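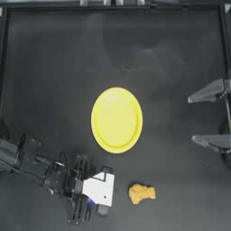

*Yellow oval plate, empty. One golden-brown piece below it, on the dark tabletop.*

# Plates and Surfaces: Gallery Notes

This page collects notes on table settings for small fried and breaded foods. The subject is the relation between plate, food and table surface: shape, color, edge height and open space. The notes were compiled by Nasrin Ebrahimi and checked by Mateja Perić. Last revised February 27, 2019.

## Plate

**Shape.** Tall oval, with the long axis running away from the near side of the table. An oval set this way leaves more table free at left and right than a round plate of the same length. Turned a quarter, it takes more width and less depth. The Sestar settings use the first orientation throughout; the Talleck settings use both.

**Rim.** Narrow and raised, with a shallow floor inside it. A low rim is adequate for dry food. Sauce should go in a separate cup, or the plate should be replaced with a deeper one.

**Color.** Lemon yellow, slightly paler on the inner floor. Yellow and golden brown are close in hue, so a breaded piece placed on this plate is separated from it mainly by texture and by its darker lower outline. For stronger contrast, Siamak Mousavi suggests white or mid-blue. The yellow was kept for this set.

## Food

**Outline.** Irregular, wider than tall, narrow at the left end and rounded at the right. It resembles a fried chicken nugget. Pieces of this kind have no fixed front, and a setting diagram should mark the long side only.

**Surface.** Crumbly in look, with a lighter top. Breaded textures read best under light from one side. Flat overhead light removes most of the relief.

**Position.** Below the plate, offset toward the right of its bottom edge. In a finished setting the piece goes on the plate floor, clear of the rim. With more than one piece, set the long sides parallel to the long axis of the oval.

## Table

**Finish.** Matte charcoal gray, slightly uneven in tone, with a faint lighter patch past the middle. Matte tops hold down glare but show smears. Wipe in straight passes and finish with a dry cloth.

**Contrast.** Both the plate and the food stand out clearly against charcoal. Esmaeil Jafarzadeh proposed a light gray top for the April set; the plate edge would be softer against it, and the food about the same.

**Spacing.** Open surface is left on all sides of the plate. Venkatesh Rodrigues asks that this margin be kept when cups or napkins are added, with the extra items placed beyond the far end of the oval.

## Index

- Set number: 52
- Plate type: oval, shallow, disposable style
- Food type: breaded, single piece
- Surface: charcoal, matte
- Related sets: Sadeghi (round plates), Zavis (trays)

Corrections to the plate and surface terms go to Mateja Perić. Please quote the set number.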